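The Desk You Can Fold Away

Small apartments, big table habits. Notes from a year of clearing the deck. 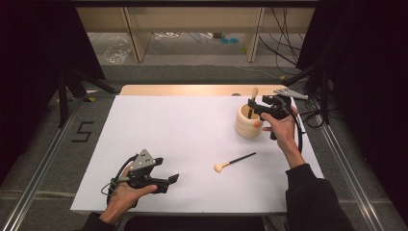
Start with the surface

Every small place has one table that does everything. Breakfast, bills, homework, the sewing machine, the thing you were going to glue back together in November and still haven't. Mine is a rental in Buckley, one and a half rooms, a kitchen you can cross in two steps. The table came with the place. Ugly legs, decent top. It stayed.

The trouble with a one-table home isn't space exactly. It's switching over. You finish lunch, you want to draw, and now there's a half hour of moving stuff to the bed. Then bedtime, and it all goes back. I did this for years. Stupid.

So, boards. A board on top of the table is the cheapest fix I know. Whatever you're in the middle of lives on the board, and when dinner's ready the board goes somewhere else. Under the couch, on top of the wardrobe, behind the door if nothing's loose. Project stays put, table comes back.

What size

Measure the couch gap first, not the table. I got this wrong. Bought a beautiful board at a salvage yard in Treltow, carried it home on the bus, wouldn't go under anything. It's a shelf now.

Second one I had cut. Twenty dollars with the cutting, and they sanded the edges for nothing. Take the measurement on paper, and take it twice. A finger's width of clearance is plenty, less and you'll scrape your knuckles every evening.

Go lighter than you think. You'll be lifting it with things on it, tired, probably hungry. A heavy board gets left out, and then you're back to eating on your knees.

Where it all goes

People write in about storage more than anything else. Last time this magazine ran a piece on small homes we got 212 letters, and most were some version of "where do I put the ironing board." Don't have a great answer. Sell it? A towel on the bed does shirts fine.

For the rest, a few things that have worked in places I've visited:

A woman in Grirkport keeps her whole spare pantry on the stairs, one side of every step. Looks mad, works well, she says she hasn't tripped yet. A couple a few streets over hung their dining chairs on the wall, old style, pegs. Four chairs up, floor swept in a minute. They take down two for themselves and the other pair only come off for company.

And there was a guy above a shoe repair place whose home was 132 square feet, door to window. He owned one pot. Kept his winter coats in a suitcase and his suitcase under the bed, and the bed was also the couch. I thought it would feel grim. It was the calmest room I saw all year, though he did admit he goes out a lot.

The light problem

Not enough written about this. One table means one lamp, and the lamp is always wrong. Too low for eating, too high for close work. Clamp lamps fix it. Swing it down for the fiddly stuff, up and out of the way for supper. Get one with a long cord, the outlet will be on the wrong wall. It always is.

Warm bulb for evenings. I held out against this for ages, thought it was decorator talk. No, they were right. Under a cold bulb my soup looked gray.

Folding furniture, a warning

Tried a lot of it. The drop leaf table from the Pratden catalog, fine, wobbles if you lean. The folding stool, pinched me hard enough to bruise. The wall desk was $99 on sale and needed screws I wasn't allowed to put in the wall, which I knew, and bought it anyway. Gave it to my neighbor who owns her place.

My rule now: if it takes more than ten seconds to unfold I won't fold it. Time yourself in the shop. Get a few looks, doesn't matter.

Also check the hinges before you pay. Plastic hinges go first. Metal ones squeek but you can oil them.

Ten minutes at night

Last thing, and its the dull one. Clear the table before bed. All of it, even the salt. Board away, cups in the sink, one wipe with a cloth. Waking up to a bare table in a tiny apartment is like getting an extra room for the morning. I skip it maybe one night in three and regret it by breakfast.

If you share, agree who does it. We had a chart for a while, then a fight over the chart, now whoever cooks gets to sit and the other one clears. Holding so far.

Next issue: closets, and why I took the door off mine. Send your own table fixes to the usual address. Sketches welcome, measurements even better.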